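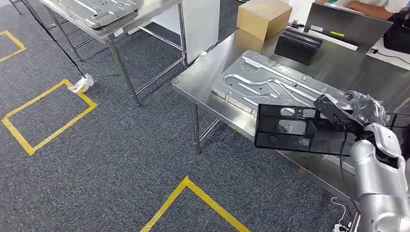
Urho Tuominen asked at the April planning round why the handling cell had been budgeted as one line when the arm made up less than half of what was eventually spent. The question is a fair one, and the procedure set out on this page has been revised to answer it. It applies to any department preparing a request for a robot arm, with or without a mobile base.

1. Describe the task before the machine

Write down which parts are to be moved, from which surface to which surface, and how often. Large pressed panels and small moulded trays make different demands on a gripper, and a supplier cannot quote properly for "general handling". Give the weight and longest side of the heaviest part. Send a sample where the supplier will accept one.

2. Measure the floor and the tables

Mark the working positions on the floor with tape and leave them in place for a full shift. Yellow tape shows up well on dark carpet. Record the height of each table and the clear width between them. At Kistholm the first layout left a passage of 716 mm, and the tables had to be moved after the order had been placed.

3. Separate the costs

Enter each of the following on its own line:

Arm, base and controller
Gripper, with spare fingers or pads
Tables, fixtures and part holders
Cables, power and network points
Safety assessment and signage
Training and staff time during setting up

The last line is the one most often left blank. Allow 10 working days for the first task and ask the supplier to confirm the figure in writing.

4. Obtain comparable quotations

Send the same task description to every supplier. Rendutik and Tshabalala both quote for complete cells; Trernetel supplies grippers and fixtures only, so its offer must be read alongside a separate price for the arm. Check whether delivery, software licences and the first service visit are included. Quotations should remain valid for at least seven weeks.

5. Set aside a reserve

A reserve of 800 euros per cell is held for consumables such as protective film, tape and replacement cables. It may not be used for additional hardware – a new gripper requires a new request.

6. Submit the request

Attach the task description, the floor plan and all quotations. Incomplete requests are returned without review.

Related pages
Leasing or buying: notes for departments
Floor plan template for handling cells
Service contracts and renewal dates
Disposal of used equipment

Contact the equipment planning office | Copyright Kistholm | Back to top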